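Does more hand-held gripper data really help, or only more tables?

posted by siltside_reader, Wednesday

I read the Rieger report on learning from hand-held gripper demonstrations. They say 700 demonstrations in 10 places gave a better policy than the same number in one place. Is this result general? We have only one laboratory and little time.

Zultiner
We repeated a small part of it, with 518 demonstrations of picking up a book. The policy trained at one table failed often when we moved it to another table. With mixed places it failed less, but our test had only 30 trials for each policy, so please do not trust the exact difference. Also check your tracking before you collect. If the markers leave the head view for long, the hand path becomes bad and you must throw away the demonstration.

gripper_fan
just collect more, it always works

Ternascombe
I do not agree with the answer before me. We had many demonstrations from one desk and the policy learned the desk. Now we change the table, the height and the background every session. The head view and the gripper view, from the same session at the railing table:

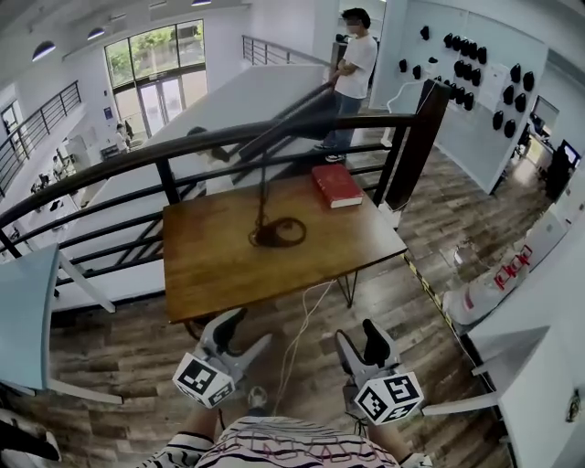
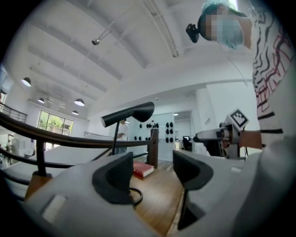
For one laboratory, I would first move the table to different corners and turn it. It costs you an hour. Keep one corner only for testing and never record there. I can share our sheet for planning the sessions if you write to me.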